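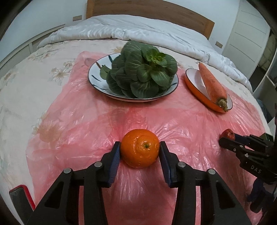 Keeping a small guesthouse going in Codumton

3/1/21

The Nwankwo guesthouse stands at the bottom of the hill in Codumton, in a house built in 1710. It has four bedrooms. The owner bought it from a retired couple and has run it ever since, mostly alone, with a cleaner in the summer.

"I thought I was buying a business," she said. "I was buying a roof. The first two winters I spent everything on slates and gutters, and the guests never saw any of it."

She had worked in the office at Dronum, the packaging firm, and had no hotel training. She learned the laundry first. Sheets go out to Zovar, which collects in the morning and charges by the bag. Towels she does herself, after a whole load came back gray.

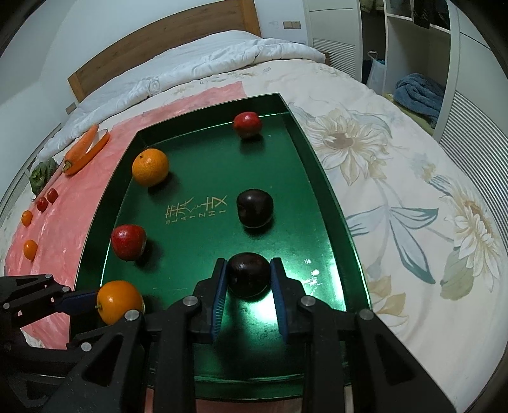 What do guests complain about most?

"Noise, and then pillows. The floors are old and you can hear a suitcase two rooms away. I can't fix the floors without taking up boards I don't want to take up. Pillows I can fix, so there's a soft one and a firm one on every bed now."

Breakfast used to be cooked to order. She gave that up in October and puts out bread, cheese, eggs and fruit, and people help themselves between seven and ten. Some of the regulars grumbled. One wrote her a two-page letter about bacon. Bookings stayed the same. 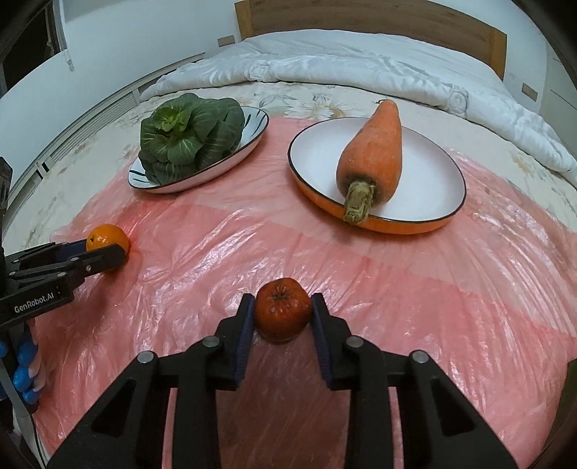

How do you set the price of a room?

"I add up heating, laundry and breakfast, then I look at what the other places in town are asking. The big front room is 200 a night in high season. The one at the back is a lot less, and it's the one I'd pick. It gets the sun early and you can't hear the road."

She doesn't take bookings for a single night in summer. Changing a room takes her most of a morning, and the laundry bill is the same for one night as for four.
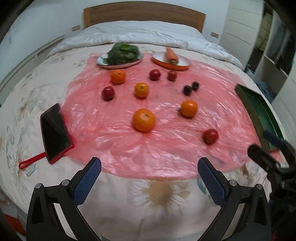

The beds themselves she replaces one at a time, when the money is there. She buys the mattress first and keeps the old frame if it doesn't creak. Bedspreads she picks up secondhand, provided they can go in the machine at home. The next job is the stair carpet, then the boiler, which the plumber has told her will last another year if she leaves it alone.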